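Sorholm games weekend: hall safety check before doors
Checked by Jasper Baert, comments by Soo-ah Ko
July, start 7:40 am

1. Fire exits clear and unlocked
Pass, second try. The exit by the racing rigs had a rack of hoodies in front of it. Estateck moved it and looked hurt.

2. Cables taped or under ramps
Fail. Row 9 has a network cable at ankle height between two stations. Vermeulen call it temporary, as they did last year.

3. Power load per row
Pass. All 114 stations switched on together and nothing tripped. Please don't let the food stall plug its waffle iron into row 2 again.

4. Desks level and steady, tops clean
Pass. One wobbler near the stage, now standing on a folded programme. Soo-ah would like it noted that this is not a repair.
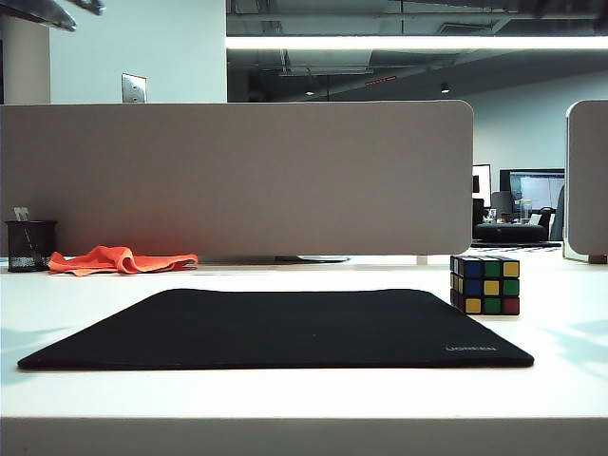
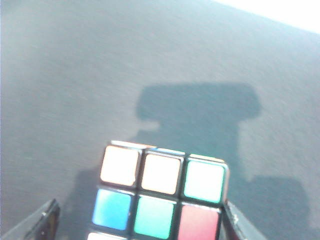

5. Queue barriers
Pass with comment. The Favuseck demo has its own queue, which crosses the queue for the toilets. Both will be long and only one will be patient.

6. Headcount at the door
Limit is 600, staff included. The clickers work. The person holding one must not also be selling wristbands.

7. Sound levels
Not checked. The stage crew had the desk but no speakers. Come back at 9:15 with the meter.

8. Flashing light warnings
Fail. Signs printed, found in a box under the information desk — facing down, naturally. Put them at both entrances and by the Favuseck booth.

9. First aid point
Pass. Kit full, ice packs in the freezer, chair provided. The sign points to the car park. JB to turn it round.

To fix before doors: items 2 and 8. Item 7 still open. Vermeulen to sign for the cable in person, with a pen.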